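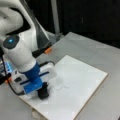
Does a cultural association have to be registered before it can apply for a room at the Westico community centre?

The association does have to be registered, and the registration needs to be in its own name, so a parent body's number won't do.

Posted in Clubs and Associations, Thursday, January 22, 2026

We're a small group in Filtwood who put on folk dancing and language evenings, mostly for families with roots elsewhere. The centre's leaflet says "recognised groups" and leaves it at that. We have a constitution and a bank account but no registration yet. I've been told the form takes a fortnight, which I find hard to believe.

filtwood_dancer

You're right to doubt the fortnight. Ours went in at the start of July and we heard nothing until we rang up, twice. They wanted 2 signatures on the last page and we'd sent one. The leaflet doesn't mention signatures at all. Send it by post with proof of delivery and keep a copy of everything, including the envelope if you can. I'd also ask in writing what "recognised" means, as I've heard three versions from the same desk.

Brirodberg Choir

We got a room without any of that, but it was years ago and under the old manager. Worth a try?

maldonado_road

I wouldn't rely on the old way. The hire charge is the other thing to check. We were quoted 786 for the season and billed 993, the difference being "cultural use", whatever that is. It came off after we complained, though I never saw a rule that said it should have been there or that it shouldn't. Get the full price on paper before you sign.

oldhallkeys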